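Kemppainen 222 folding work table, six months on

I bought this table in March for the spare room, where it gets used for sewing, mending and the odd jigsaw puzzle. It cost $200 from the Gonham store in Provville, and delivery was free.

Setup is simple. The legs fold out and lock with a push, and there are 2 knobs to tighten underneath. The instructions are one sheet with small drawings, and the second drawing is wrong. The knobs go on from the inside.

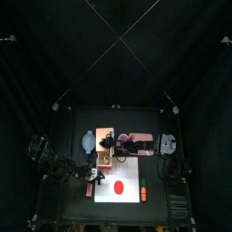

Height was my main reason for buying. At the lowest setting it works with a dining chair, and at the top I can stand and cut fabric without bending over. Changing the height is slow, though. Each leg has its own pin, and if one is off by a hole the whole thing rocks.

The top has held up fine. I put a hot iron down on it once - on a towel - and there was no mark. Pencil comes off with a damp cloth. Ballpoint does not.

I also looked at the Mumia table, which was $67 less. It felt lighter and the legs flexed when I leaned on one side. For puzzles alone I would have bought that one.
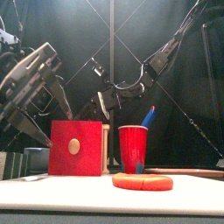 Small objects on a white tabletop, with the red box among them.

Two complaints. The rubber feet leave gray smudges on a vinyl floor, and there is no strap to keep the legs shut when you carry it. I use an old belt.

Four stars. I would buy it again at this price, but not for a room where it has to be put away every night.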